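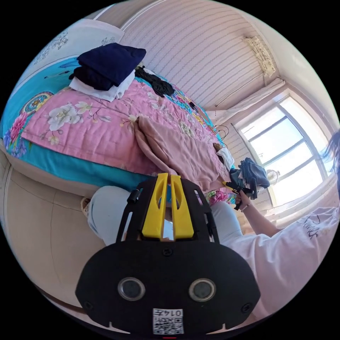 Denim at the far end of the bed, and a yellow-fingered gripper reaching for it.

I fold laundry badly, so I was rooting for the robots. Kofi Amegashie, who runs the chores project at Zuneren, let me try a gripper for an afternoon and wow, jeans are hard! You get two stiff fingers and no feel for the cloth at all. I needed almost 50 tries to get one decent fold (my kid does it in 2). 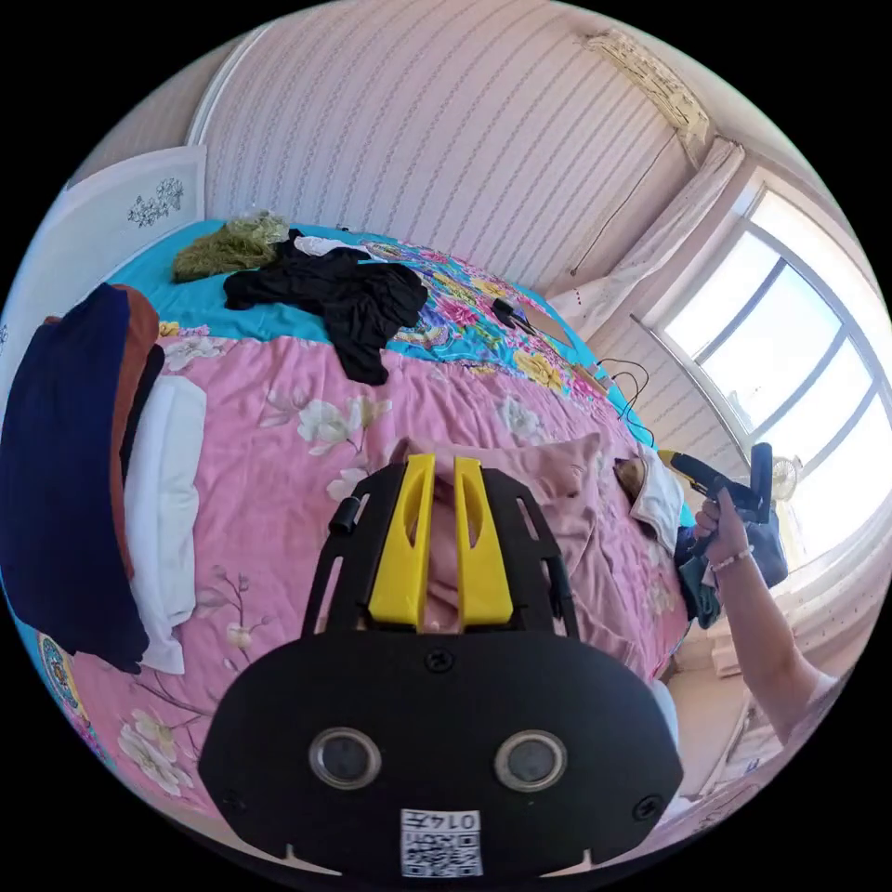 Pink pillow up close, with the clothes still lying farther back.

Kofi thinks a machine might manage towels in 8 years. Fitted sheets? He just laughed and went to get coffee.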